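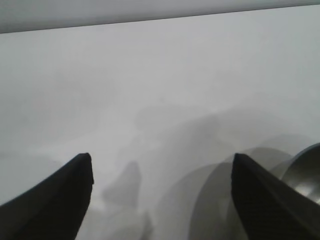
The white worktop, with the gray wall behind it.

Dorottya Farkas begins her baking classes at Skimdale with one rule, and it concerns the table. Bags, phones and coats go on the hooks by the door.

"People want to start mixing," she says. "I want them to find out how much room they have first. Most home kitchens have less than they think, and half of it is under the mail."

Farkas baked for a cafe called Leltusik for 12 years before she began teaching. The classes take 12 people at most and run from October until spring. She prefers a pale surface. Flour is harder to see on it, she admits, but drips and crumbs of dough show up well, and she wipes as she goes.

Her second rule is to measure the liquid before touching the dry ingredients. She likes clear plastic cups for this and has little patience for expensive ones.

"Put it down on the table and bend your knees," she says. "If you hold it up in the air you'll tilt it. Everybody does."

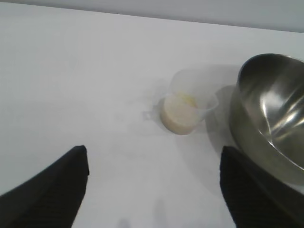 For bowls she uses stainless steel, and she buys them bigger than a recipe seems to need. Her first big one came from a kitchen supply store named Skamard when she was 31, and she still has it at home. Glass is fine too, she says, but she got tired of lifting it.

She tells students to keep the cup and the bowl close together. At Leltusik she once carried a full measure across the kitchen and lost most of it on the floor.

"I cleaned that up during the breakfast rush. I've moved the bowl ever since."

Asked about scales, Farkas says she uses one for bread and leaves it in the cupboard for pancakes and muffins. A few grams either way will not spoil a pancake. A batch made with 1000 grams of flour is another matter, and there she weighs everything, including the water.

The next course starts with flatbreads. Students should bring an apron and a container with a lid for whatever they want to take home.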